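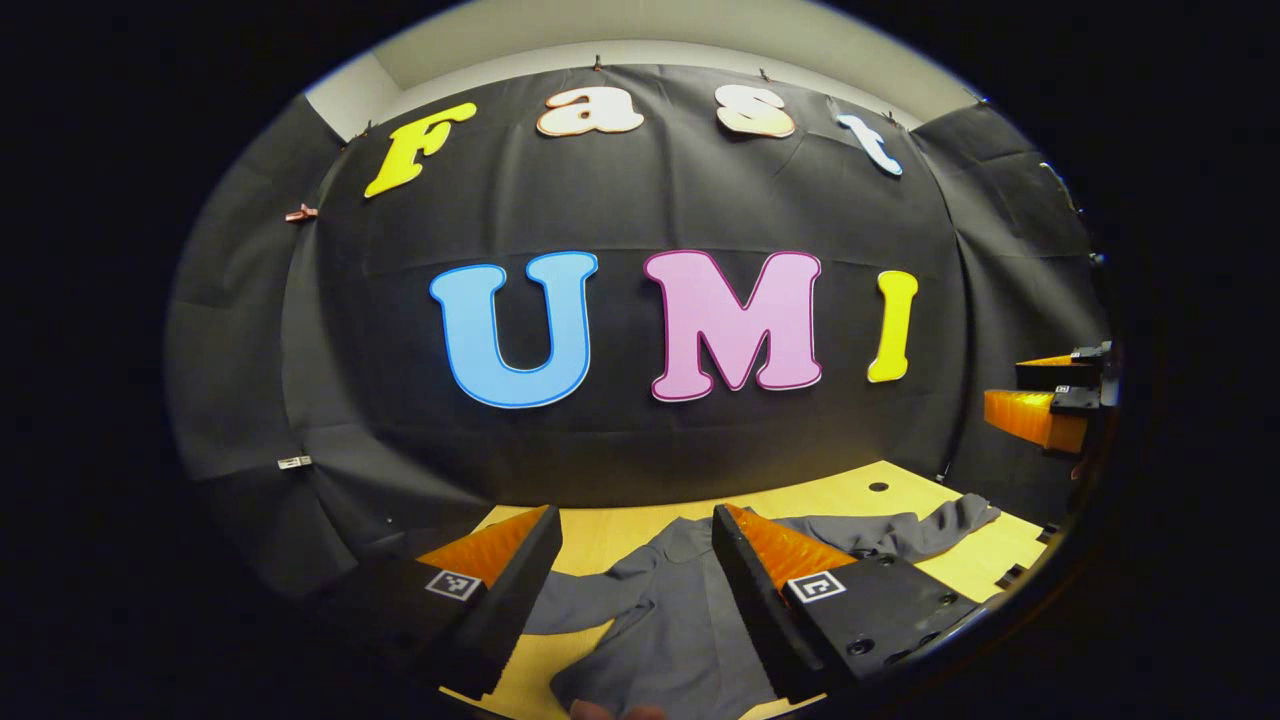
Graues Sakko auf dem Arbeitstisch, aufgenommen von der Kamera am handgeführten Greifer. Im Hintergrund der Schriftzug »Fast UMI«.

Lernen am Handgriff

Im Institut Endach entstehen die Beispiele, an denen Maschinen den Umgang mit Textilien lernen sollen

Ein Sakko zusammenzulegen dauert für einen geübten Menschen wenige Augenblicke. Für ein lernendes System gehört die Aufgabe zu den schwierigeren, denn Stoff behält keine feste Form, und kein Ausgangszustand gleicht dem vorigen. Die Arbeitsgruppe von Dr. Ylva Brekke am Institut Endach sammelt deshalb seit März Vorführungen, die von Hand ausgeführt und aus der Perspektive des Werkzeugs aufgezeichnet werden.

Die vorführende Person hält dabei einen Greifer, dessen Finger mit geriffelten orangefarbenen Polstern belegt sind. Ein Fischaugenobjektiv erfasst die Finger und einen großen Teil der Umgebung zugleich. Quadratische Marker in Schwarz und Weiß an den Fingern dienen der späteren Auswertung: Aus ihrer Lage im Bild wird die Öffnungsweite des Greifers bestimmt.

Bislang umfasst die Sammlung 747 Vorführungen mit 29 Kleidungsstücken. Aufgenommen werden das Ausbreiten, das Glätten und das Umlegen der Ärmel, jeweils als eigene Sequenz. Vor jedem Durchgang wird das Kleidungsstück neu auf den Tisch gelegt, wobei die Ausgangslage bewusst variiert. »Eine Sammlung, in der jedes Sakko ordentlich daliegt, bereitet das Modell auf einen Fall vor, der im Betrieb kaum vorkommt«, erklärt Brekke.

Auch misslungene Griffe bleiben erhalten, sofern die Korrektur vollständig aufgezeichnet ist. Über die Aufnahme in den Trainingsbestand entscheidet Valter Rønning, der die Datenprüfung leitet. Verworfen werden vor allem Sequenzen, in denen die Hand den Stoff verdeckt oder die Marker über längere Strecken nicht lesbar sind. Nach seinen Angaben betrifft dies etwa 16 Prozent des Materials.

Im Anschluss werden die Bewegungsbahnen auf die Reichweite des vorgesehenen Roboterarms geprüft. Was ein menschliches Handgelenk mühelos ausführt, kann für die Gelenke der Maschine außerhalb des Zulässigen liegen. Solche Abschnitte werden gekennzeichnet und gesondert abgelegt.

Die nächste Projektphase unter dem Namen Bronska sieht gefütterte Mäntel und Strickwaren vor. Evanthia Tsolakis, zuständig für die Versuchsplanung, rechnet bei Strick mit einem deutlich höheren Bedarf an Vorführungen.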